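Search this wiki Go Search

Slack-first grasping

Slack-first grasping is a method for teaching a robot arm to pick up and move soft, thin-walled packages, such as plastic bags of produce. The robot closes its fingers on loose film at one end of the package and lifts from there, keeping most of the pressure off the contents. The method was developed by Osamu Wada and colleagues at the Pridevport laboratory and was first described in an internal report in October. It is mainly used with learned control policies that take their input from a camera mounted at the wrist.

Background

Bagged goods are hard for robot arms to handle. A clear bag has few fixed features, and its folds throw bright reflections that change whenever the bag or the camera moves. The outline of the package also changes once it leaves the table. Earlier work at Pridevport used a depth sensor fixed above the table to find the highest point of a package and grasp there. The approach worked for boxes and cans but did poorly on bags, because clear film often returned no depth reading at all. Fingers sent to the highest point also tended to land on the food and squeeze it.

Suction cups were tried as well. They held flat, tight film but lost their seal on wrinkles.

Method

Training data are collected by teleoperation. An operator moves the arm by hand controls while the wrist camera, the joint positions and the finger opening are recorded together. Each recording covers one transfer, which starts with the arm above the table and ends when the package has been released at its target. Operators are asked to take hold of film near an end of the package where possible, and to pause briefly after the lift before moving sideways.

The recordings are then labeled. A labeler marks the moment of first contact, the moment the package leaves the table, and the moment of release. The part of the film held by the fingers is also marked in a single still taken after the lift. These marks are used to train a small network, called the slack map, which scores each part of the package by how likely it is to be loose film. The main policy receives the slack map along with the camera picture.

The table is set with other objects during collection so that the policy does not learn to treat every bright or colored item as the target. Baskets, trays, small bottles and divided containers are common choices, and their positions are changed between recordings.

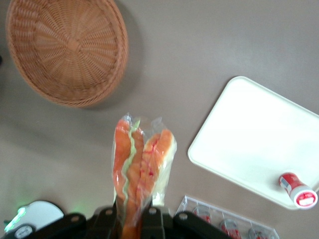
Wrist-camera view of a bagged food item held at its lower end, between a wicker basket and a white tray.

During a transfer, the fingers and the package often hide part of the table from the wrist camera. The policy therefore keeps a short memory of earlier pictures and uses it to estimate where the target is. In the original version this memory covered the last six pictures. Longer memories were tested and gave no clear gain.

Results

The main test used 13 package types that had not appeared in training. The policy moved seven of them without a drop in any trial. Two types, both with very tight film, could not be picked up at all. The remaining types gave mixed results, with most failures coming from film that slipped during the sideways move.

The same policy trained without the slack map usually reached the package but gripped it across the middle more often. Wada's report describes this as the largest single difference between the two versions. Removing the pause after the lift had a smaller effect, seen mostly with heavier packages.

Variants

Dresetti is a version of the method that replaces hand labels with marks taken from finger motor current. It needs less labor but confuses stiff film with food.

Pimard adds a second grasp. If the package swings too far after the first lift, the arm sets it down and tries again from the other end. Transfers take longer under Pimard, and the policy sometimes repeats the second grasp when the first was sound.

Limitations

The method depends on there being some loose film to hold. It has not been shown to work on vacuum-sealed packages or on bags that are open at the top. Strong overhead light can wash out the folds the slack map relies on, and the report advises against comparing scores between rooms with different lighting. Placement is also less exact than with a grasp on the body of the package, as the contents can shift inside the bag before release.

See also

Deformable object manipulation
Imitation learning
Thongdee test set
Wrist-mounted camera

This page was last edited on 1 August 2026.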